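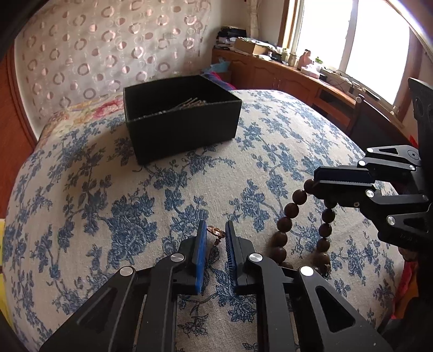
A small piece of rose-gold jewelry on a flowered bedspread.

Who Counts as Family? How People Name Their Relatives

What do you call your mother's brother? If you speak English, you call him your uncle. What do you call your father's brother? He is your uncle too. English uses one word for both of them. Many other languages do not.

Words for relatives are called kinship terms. "Kin" is an old word for family. People who study how families work in different parts of the world look closely at these words, because they show which differences between relatives people pay attention to.

Older or younger?

In Japanese, there is no everyday word that means just "brother." There is one word for an older brother and another for a younger one. The same is true for sisters. Suppose Masaru is 13 and his brother Itsuki is six. Itsuki can call Masaru "oniisan," which means "older brother." Masaru will most likely call Itsuki by his name.

Tagalog, a language of the Philippines, has the words "kuya" for an older brother and "ate" (say AH-teh) for an older sister. Children often put the word in front of the name. A girl called Pacita would be "Ate Pacita" to her younger brothers and sisters. People also use these words to be polite to someone a little older who is not related to them at all.

Mother's side or father's side?

Some languages have different words for the two sides of the family. In Swedish, your mother's mother is "mormor" and your father's mother is "farmor." You can hear the smaller words inside: "mor" means mother and "far" means father. Once you know how it works, you can figure out that "farfar" must be your father's father.

Welsh does something different with grandparents. In much of north Wales a grandmother is "nain," and in much of the south she is "mam-gu." Both words mean the same person. Which one a child uses depends mostly on where the family comes from.

When cousins are brothers and sisters

In Hawaiian, the same words traditionally cover brothers, sisters and cousins. The word for a parent can also be used for an aunt or an uncle. Children know perfectly well who their own mother is. The shared word tells them that other adults in the family are close to them too.

Family without a word

Sometimes a family needs a word and there isn't a good one. What do you call your stepbrother's grandmother? Some children use her first name, and some call her Grandma. Colette has a neighbor who has looked after her since she was a baby, and she calls her Auntie. They are not related by birth or by marriage.

Try it yourself

Draw your family tree on a large sheet of paper. Write each person's name, and under it write what you call that person. Then ask an older relative what they called their own grandparents. If someone in your family speaks another language, add those words in a different color.

Words to know

Kin: the people in your family
Sibling: a brother or a sister
Maternal: on your mother's side
Paternal: on your father's side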